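The Mestdale manipulation group is publishing its notes from the July comparison of hand-held grippers and sensor gloves. The posts follow in sequence. Comments from other labs are welcome in the replies.

The question was a narrow one: which of the 2 capture methods gives cleaner grasp data on small household items and pool balls? Sessions were held on a felt-topped table in an ordinary room, with no studio lighting.

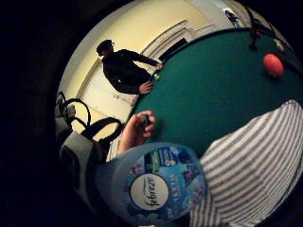
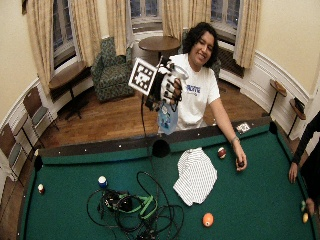
Equipment: the Bomow hand-held gripper with its gripper-mounted fisheye camera, and the Yilma glove, tracked by a printed marker on the back of the hand. Both recorded to the same controller, an Irnavholm unit on loan until the fall.

Volume: 2,000 grasps were logged, divided evenly between the two methods. Of these, 400 were set aside for manual review by Subira Kirui, who also wrote the labeling guide.

Finding on the gripper: the wide view keeps the object and most of the table in sight during the approach. Distortion near the rim remains a concern. Positions estimated close to the edge of the lens circle were less reliable, and the present calibration does not fully correct them.

Finding on the glove: finger motion is recorded in far greater detail, and operators preferred it for pinching thin or soft items. Tracking is lost when the marker turns away from the fixed camera. Operators need to be told this before they begin.

Cable management deserves its own post. The glove cable shortened reach across the table - several operators changed their posture to suit it, and that change appears in the data. A longer lead has been ordered.

Changeover between methods took 5 minutes once the operators were familiar with both. Most of that time went to refitting the glove, which comes in one size only.

The group's recommendation at this stage is to use the gripper for pick-and-place work and the glove for anything that depends on individual fingers. The labeling guide will be posted when Subira Kirui has finished her revisions.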